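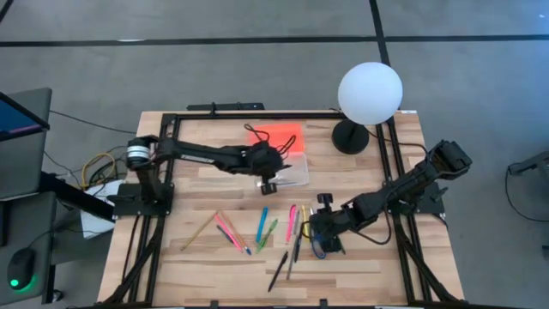 25 Jul 2023
Štefánia Havlíček
7 min read

Table cell, left arm. Carrying on from the drift problem in Torbjørn's last entry.

The left gripper was still coming down to the near side of where it should when I started this morning. Right arm fine. I ran the touch-off routine on both before changing anything so there is something to compare against. The left was off by nearly the same amount every time, always in the same direction, which made me stop blaming the wrist. A loose wrist wanders. A constant offset is usually the base or the zero.

Base plate first. Arm parked, power off, then a straightedge across the left pair of rails and feeler gauges under the plate. Plate sits flat on the rear rail. On the front rail I could get the thinnest gauge in at one corner. Two of the T-nuts had turned in the slot and were only holding on part of their width. They felt tight on the wrench, so checking torque alone would never have found it. Backed them out, turned them square, put them back with a drop of the medium threadlocker and tightened in a cross pattern to 16 Nm. Checked the right plate the same way and it was good, so I left it alone.

If anyone has to do this again: support the elbow before loosening the plate. I used the foam block from the Ulholm crate. With the bolts backed off the arm wants to lean in over the table, and it is heavier than it looks with the gripper on.

After that, rezeroed the left arm from joint one outward. Plate center to the rail corner bracket is now 172 mm. The setup sheet has the old value, I crossed it out in pencil and initialed it. The config file on the workstation has the new value too. Torbjørn, please pull before you run anything from your own copy.

Touch-off after rezero: left lands on the mark. Did it again after lunch with the motors warm and it still landed on the mark. Right unchanged.

Cables

The two loops at the left wrist are staying. I tried pulling them in closer to the body with a strap and the upper one went tight at the end of wrist roll, so I took the strap off again. They stick out and look untidy but they need that slack. The thing to watch is the case lid or anything else standing up on the far side of the table, since a loop can hook over it when the arm lifts away. Slow approach over the case until we have a better answer. Maybe a short sleeve over both.

Right forearm cable hangs in a droop underneath. It clears the table through the usual range but I don't like it when the gripper is low over the pens. Moved one tie toward the elbow, small improvement. A proper fix needs a longer lead from Nørgaard, and I would rather order it with the next batch than pay shipping for one cable.

The tangle on the floor between the desk and the table, with the coiled yellow one in it, I have not touched. Most of it is live. I want to trace and label each cable before anything gets moved, and that needs two people, one at each end. Put it down for the next time we are both in. Until then please don't roll the desk. The long thin black one going across to the left side of the table has hardly any slack to give.

The wrap on the left shoulder is holding. Edges still down, no change.

Frame

Went over the clamps while I had the wrench out. The pair on the near rail were both snug. The one on the far side, on the flat bar, had crept a little and I brought it back to the line. Corner braces fine. I pushed on the frame at the rail ends by hand and the tabletop moves with it as one piece now, where before the left end had a slight knock to it. I suspect that knock was the T-nuts all along and we had been hearing it since we moved the cell from Kinholm in December.

Wiped the rails with a dry cloth. No oil on these. Somebody had put some on the left ones and it had picked up dust, so I cleaned it off with isopropyl. If it was you, no harm done, but the plates don't slide in use and there is nothing to lubricate.

Test on the pen task

Set the table up for sorting: pens, pencils and markers spread on the near half, the orange-red case open toward the far side with its clear tray, lamp at the far right. Blue-handled thing under the right gripper stays in the set, it is a good test of whether the right arm notices something that isn't pen shaped.

The lamp globe stands close to the right rails. The right elbow has room, but check the lamp cable before each session. It runs over toward that elbow and if the lamp gets nudged the cable goes with it. I would like to clip it down but haven't found a clip that fits the rail slot.

Thin pencils are still the hard ones. The left gripper picks up the markers without trouble now that it arrives where it is told to. On the slim grey pencils the fingers close on the table first about as often as they close on the pencil. I dropped the approach height a little and that made it worse, so it went back to the old value. I think the finger pads are worn at the tips. Both sets are from the first Jollton delivery. New pads are in the drawer, I will fit them to the left only and see if the difference shows before using up the second pair.

Crossed pens: where two are touching, it goes for the top one and drags the other along. This isn't a calibration matter and I am not going to chase it here. Leave it to the policy side.

Speed stays limited to 200 mm/s over the table until the pads are changed. The limit is set in the cell config and not in the task script, so it holds whichever script you start from. Please don't override it from the command line. I know it is tempting when the runs are long.

Stopping and starting

Same as before but writing it out again as the sheet by the desk is out of date. Park both arms, left first. Wait for the brakes to click. Then power down. On the way up, power, wait for both controllers to report, home the right and then the left. If they are homed together with the grippers near the middle of the table they can touch. I had it happen last month and that may well be what turned the T-nuts in the first place. Can't prove it.

Still open

- new pads, left gripper
- trace and label floor cables (two people)
- longer forearm lead for the right arm, Nørgaard
- clip for the lamp cable
- redo setup sheet, with the 172 and the new start order
- recheck left plate bolts after a week of running, should still be at 16

Torbjørn added in the afternoon: pulled the new config and ran the touch-off from my machine, same result as Štefánia. Left elbow makes a faint tick near full extension. It did that before as well. I don't think it is connected, but I will listen with the cover off when we change the pads. Leaving the cell parked with the arms unpowered overnight.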